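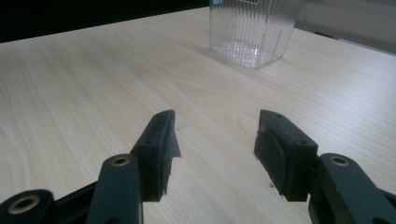
About Zestora Cycling

Zestora is a small coaching company for cyclists and triathletes. It was started by Kwok-wai Wan and Wendy Greenwood, who met at a time trial in October and could not agree about tyre pressure. They still do not agree, but they have worked together for seven years.

We are now four coaches. Hsiu-ying Cheng takes care of the triathlon group and Ho-yin Kong makes the winter training plans.

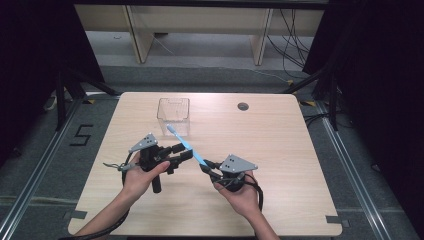

Most of our riders have a job and a family, so we plan for three or four sessions in the week, and each rider speaks with the coach every two weeks. We do not ask you to buy a new bicycle. First we look at your position, your sleep and how you eat on long rides.

Our hill course in Plodow is open to everybody who can ride for two hours without a stop.
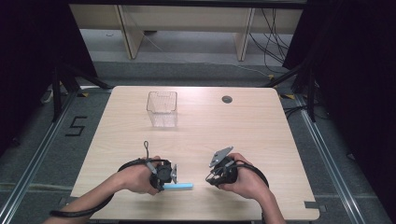

Beginners are also welcome, but please write to us before you book, and tell us which bicycle you have and what event you are training for. Wendy answers the messages in the evening.

Page last updated: 05/04/2019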